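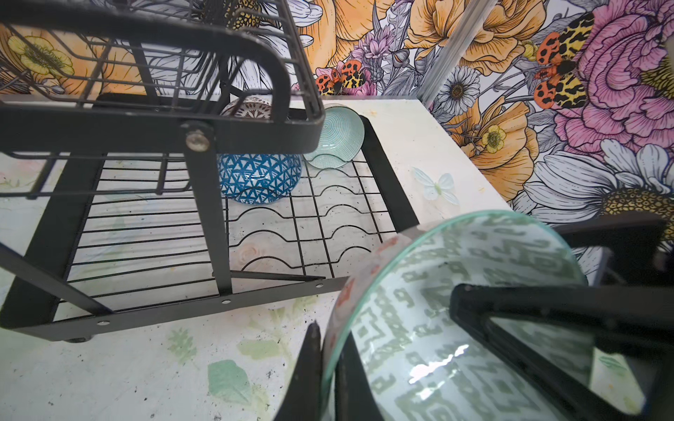 A green-rimmed bowl in the gripper at the Norðdahl open day, with three more already in the rack. Photo: Norðdahl

The robot that does the dishes in Kutescombe

By Eimear Nic Aodha
June
14 comments | 52 shares

I have washed a lot of dishes in my life and I have never once had an audience. On Thursday afternoon, in a converted dairy on the edge of Kutescombe, people were standing three deep to watch a machine handle a bowl, and I was right up the front with my elbows out.

The dairy belongs to Norðdahl, a small robotics outfit that moved up from Cumthorpe two winters ago and opens its doors to the neighbours every June. You get a cup of tea, a lanyard and a wander through the workshop. Then you get the kitchen, and the kitchen is the reason to go.

It's a gorgeous, slightly mad little corner. The wallpaper is all giant blooms and spotted moths outlined in black, loud enough to make your eyes water, and there are pale green ferns printed on the counter. I had expected grey benches and safety tape! Heiðrún Fogh, the engineer running the afternoon session, told me the decorating was quite deliberate. "A plain white room is easy," she said. "People's kitchens have patterns and crumbs and bowls from their nan. We want it to cope with those."

The crockery comes from op shops and from staff cupboards, and hardly any of it matches. In the black two-tier rack I counted a blue bowl with white triangles sitting upside down, a minty one with a fine spiral in it tipped on its edge, and a maroon-patterned one at the back. The arm had hold of a fourth, bigger and glossier than the rest, its two black fingers closed on it while a boy beside me whispered "don't drop it, don't drop it" the whole way through.

Fogh's colleague Þórarinn Østergaard looks after the grip, and he will talk about glaze for as long as you let him (I let him for quite a while). Glossy ceramic is slippery and it throws back bright spots of light, so the little camera at the wrist can be fooled about where the surface curves. His test log has 600 bowl lifts in it so far. He reads the failures first thing each morning with his coffee, and he seems to enjoy them more than the successes.

Visitors could have a go too. Fiorella Russo, who drove over from Brernon with her two daughters, took the hand controls and spent a good five minutes chasing a saucer. "I've got a whole new respect for my own wrists," she told me, laughing and shaking them out.

I went back for a second turn at four o'clock, and would have had a third if the queue had been shorter. Norðdahl plans to bring the arm to the Cumthorpe show next, wallpaper and all.

Back to top
Contact the features desk | Copyright, all rights reserved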